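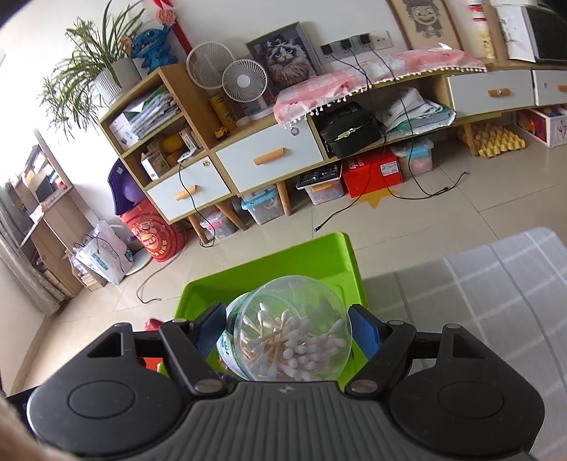

According to one claimant in the Saveck group, the first letter about fees was read once, signed the same evening and put in a drawer, and the deduction only came to mind again when the settlement arrived. She had understood "no win, no fee" to mean that the other side would pay for everything.

Figure 4. Cotton swabs in a clear container, with a lime-green tray beneath.

4.2 Understanding of the fee agreement

We interviewed 20 people who had settled a personal injury claim through one of the two firms in the study, Clelgate and Fellent. All had signed a conditional fee agreement before any work was done on the claim. Each was asked to explain, in their own words, what would be taken from their damages and when.

Seven gave an answer that matched the agreement they had signed. Most of the others knew that a deduction was possible but could not say what it was based on. Several mixed up the success fee with the insurance premium, and the wording may be partly to blame – both firms used "costs" for each of these in different parts of the same letter.

The Escobar group differed from the Saveck group in one respect. Its members had been sent a short summary sheet along with the agreement, and four of them could still find it when we visited. They tended to refer to the sheet and seldom to the agreement itself. We did not test whether the sheet improved their answers, as the groups were too small and the claims were not of the same kind. Road accident claims made up most of the Escobar group, while the Saveck claims mainly concerned falls in shops and on stairs.

Time also matters. Some interviews were held long after settlement, and a wrong answer may reflect poor memory as much as a poor explanation at the start. Fellent kept notes of its first telephone calls with clients and Clelgate did not, so what was said aloud can be checked for one firm only. Those notes are taken up in section 4.3.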